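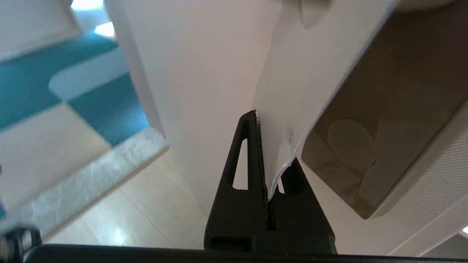
White fabric held at its lower edge.

Piyumi Roy has washed hotel sheets for 14 years and she does not believe in thread count. She says so before I have taken my coat off.

"It's a number on a package," she says. "You can get to 500 by counting the little strands inside each thread. Then you sell it to somebody for double."

I had come to Amside expecting to be told which sheets to buy. Roy runs the linen room at a small hotel there and gives a talk on bedding at the Fludport library every October, and people apparently leave it with shopping lists. I have been to enough talks of that kind to be wary of them. A person who tells you that all the experts are wrong usually has something of her own in a box under the table.

Roy has no box, as far as I could find. She does have opinions. The best sheets she ever handled were plain cotton, sold without any number at all, and the worst were a set marked 500 that a guest left behind. "They felt like butter in the store, I'm sure. That's the finish. It goes down the drain."

How many washes does that take? She won't say. I ask again, and she tells me it depends on the water, the soap and how hot you run the dryer. That seemed a convenient answer to me, and I told her so.

"Fine, it's convenient," she says. "It's also what I see. I had 100 flat sheets come in on one order from Edet, same batch, same label. By the next spring I'd cut up 63 of them for rags. The rest are still on beds. You explain it."

I can't, and I am not sure she can either. She blames the dryers. A supplier told her it was the bleach, but a supplier would.

On fabric softener she is firmer. She stopped using it on towels first and then on everything else, and says the guests never noticed. When I point out that guests who never notice might be a poor test of anything, she laughs and pours more coffee.

We get on to Trukonow, the bedding seller whose ads promise a sheet that "rests with you." Roy read the whole ad out loud to me, slowly. "What does that mean? It's a sheet. It lies there."

Her own advice is dull, and I mean that kindly. Buy one set and wash it a few times before buying a second. Hold it up to a window and look for thin spots. Check the hem, where cheap sheets tend to come apart. Ignore the word "luxury." She would add ironing to the list, but admits she hasn't ironed anything at home for years.

I asked what she sleeps on herself. She had to think.

"Blue ones," she said. "My sister gave them to me. I've no idea what they are."

Posted 2018-04-29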